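Chapter 4: Gears and the Water Mill
Reading time: 6 minutes

Before the steam engine came to Serthorpe, the flour of the whole valley was ground by one mill on the river at Hitholm. Its wheel was slow and strong. The millstone, however, had to turn much faster than the wheel, and between the two stood the gears. In this chapter we study how a pair of gears changes speed into force, or force into speed, and what the miller had to pay for it.

The old gears at Hitholm had teeth of apple wood, which the miller replaced each December when the river was low. Later the mill at Pindale changed to iron. The labour was less, but the noise, according to the letters of the time, was terrible. The rule of the teeth is the same for a gear of any size.
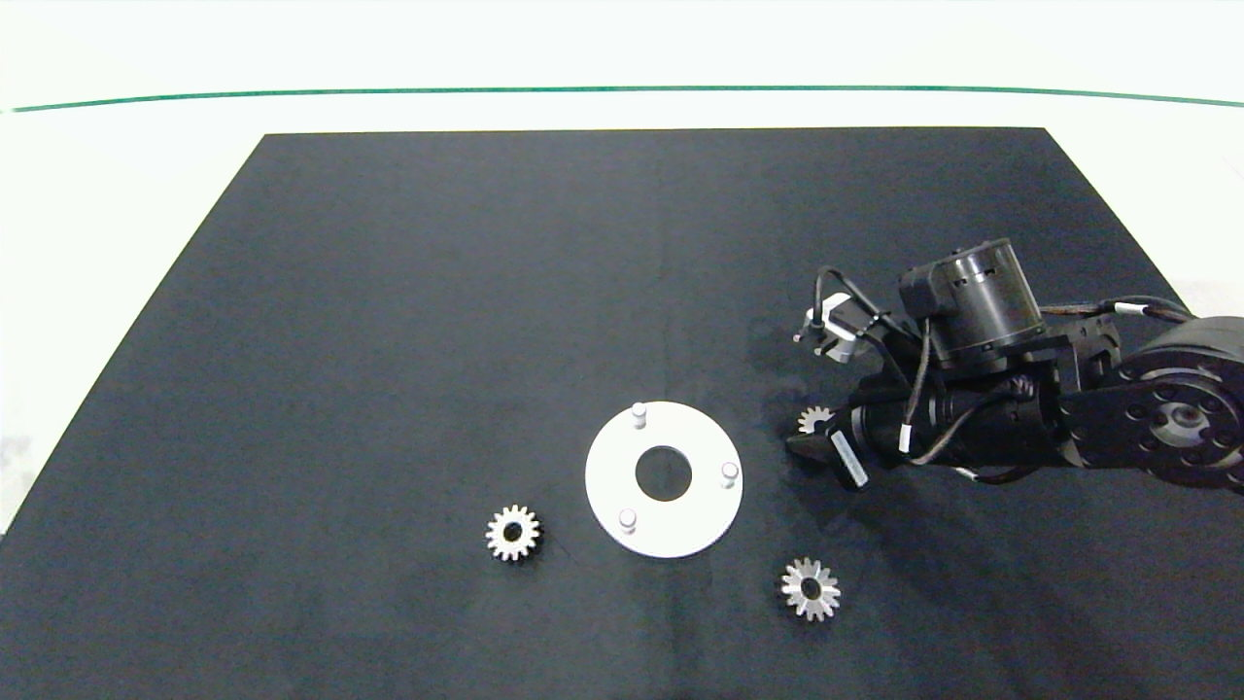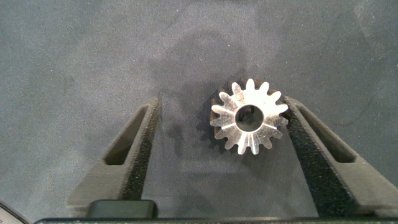
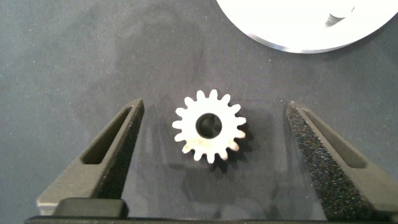
Small metal spur gears.

Why does the smaller gear of a pair turn faster?
The teeth of both gears must pass the meeting point at the same rate. A gear with fewer teeth finishes its circle sooner, so it makes more turns in the same time.

We will use this rule in section 4.1 to find the speed of the Hitholm millstone. Readers who have forgotten ratios should first go back to Chapter 2 and work through the exercises on pulleys.

© Anas Rawashdeh and Dima Azar. Mabaso Press. Contact | Back to top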